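**March – parts-sorting cell, maintenance**

Great morning on the Kelov cell! Gripper zero had drifted again, so I re-homed the fingers and ran 16 test picks on solenoids and cable ends. Wrist camera exposure is down to 1,190 – much happier on the shiny bins, though there's still glare on the plastic.

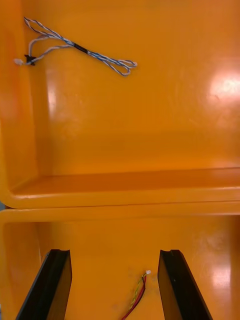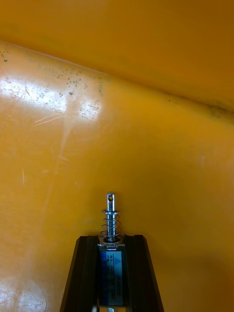
Fingers wide in the orange compartments, then closed on a blue-label solenoid with the plunger up. I love how square that grip is!

Ásgeirsdóttir wrote back that the finger screws should be checked every 1,000 cycles, and that she'd re-teach the bin approach before touching the grip force. Fair point – force stays at 14 for now.

Still to do: wipe out the bins, back up the new zero, order spare finger pads from Brindari.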